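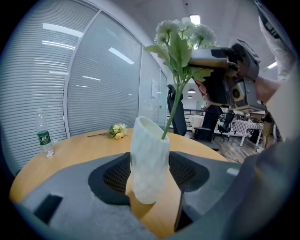
White pom-pom blooms in a tall frosted vase, with the yellow bunch lying flat on the table.

Fake flowers, real cheer: getting a small table ready for December

I used to be a snob about artificial flowers. Then my friend Jummai Jibrin gave me a long green stem with fluffy white pom-pom heads, and I've been hooked ever since! They keep their colour right through summer and the cat leaves them alone (mostly).

Start with the vase. A tall, narrow one is your best mate when you've only got one or two stems, as a wide mouth lets them flop about. I love a frosted finish for fakes – it blurs the bit of plastic stem inside, and that's usually what gives the game away.

Next, let the stem lean. Artificial stems come out of the packet dead straight, so bend yours gently a few centimetres at a time until it tips to one side. Then fluff the leaves and open them out both ways, just under the blooms. If the whole thing wants to topple, drop a handful of clean pebbles in the bottom.

Go easy on colour. I lay everything flat on the table first and add one bunch at a time. Little yellow roses look gorgeous with white, but their stems are often thin and short, so they might need a smaller vase of their own.

For dust, a hair dryer on the cool setting does a beaut job. Really grubby leaves can have a wipe with a damp cloth and a drop of dish soap. Test a petal underneath before you do the lot – I once turned 3 pink peonies grey!

And keep them out of harsh afternoon sun if your table sits beside glass. Theerawat Yimyam wrote in to say he swaps his bunches every 2 weeks and stores the spares upright in a paper bag in the linen cupboard. I'm trying that next.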